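Gundwood GW-8 Bench Type Drill Sharpening Machine

Home > Workshop Machines > Sharpening > Drill Sharpening > GW-8

The Gundwood GW-8 is a bench machine for sharpening twist drills with straight shank, diameter from 2 mm to 13 mm. It is made for small workshops, repair rooms and schools where many drills become blunt and the sending out to a grinding service takes too long time.

Main features
1. The drill is held in a chuck with 8 jaws, so also the short drills can be clamped firmly.
2. The point angle is set on a scale at the front side. The scale has a stop at 118 and at 135 degrees, between the stops it can be set freely.
3. Web thinning is done in the second port, without taking the drill out of the chuck.
4. The wheel is mounted directly on the motor shaft. There is no belt to be tightened or changed.
5. The grinding dust is collected in a drawer under the wheel. Please empty the drawer when the machine is stopped and unplugged.

Wheel
The machine is delivered with a CBN wheel for high speed steel. For carbide drills please order the diamond wheel, which has the same bore and the same flange. One CBN wheel sharpens nearly 500 drills of middle size before it must be replaced. With the very large diameters the number is lower. 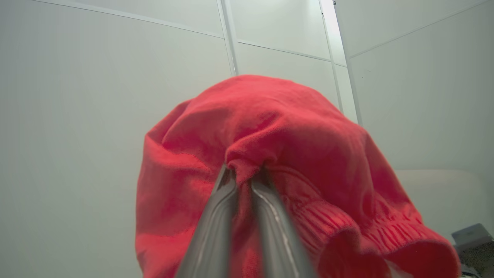

Red knit with ribbed band.

Operation
Put the drill loosely in the chuck and push the chuck in the setting port until the drill touches the stop. Turn it to the right until the lips are lying against the two plates, then tighten the chuck by hand. Start the motor and wait until it has full speed. Put the chuck in the grinding port and turn it slowly from one side to the other until the grinding sound is gone. Take it out, turn it half around and do the second lip in the same way.

Always wear safety glasses. Loose sleeves and gloves are not allowed near the wheel.

Scope of delivery
Machine with CBN wheel mounted
Chuck with jaws
2 hex keys
Dust drawer
Instruction book in English

Optional parts
Diamond wheel for carbide
Chuck for left hand drills
Steel stand Ziltness, with shelf and holes for fixing on the floor

Delivery and service
The machine is packed in a carton with foam corners. Please keep the carton during the warranty time. Orders received until Tue 30 October are sent with the stand at the old price. Spare parts are kept in stock by Senia Baldursdóttir Tools, and the order number of each part is printed on the last page of the instruction book. For a voltage other than the standard one, please ask before you order, the motor can not be changed afterwards.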